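Toy burger set

A toy burger set is a kind of play food: pretend bun, patty, lettuce and cheese, stacked by hand in any order. Some sets add chips. Pieces are often plastic – cheese sometimes see-through orange, lettuce with ruffled edges. Trays and clear rails keep the parts apart befor stacking. 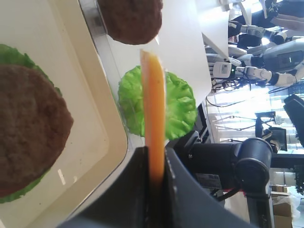
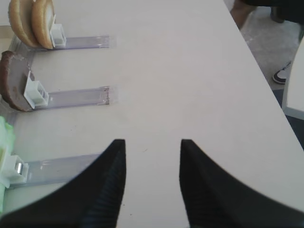
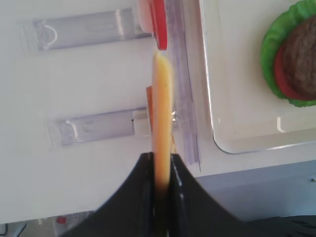
Toy food parts.

How is a toy burger usually stacked?
Bottom bun first, then lettuce, patty, cheese and the top bun. Plenty of children put the cheese first, no harm done.

Makers: Zarnwood (sets of 9 or 30 pieces), Rilik (spare buns only). Ayanda Ndlovu's list of play food gives 40 sorts of bun, most now out of production. Washing – warm water, mild soap, dry flat.

See also: tea set, toy kitchen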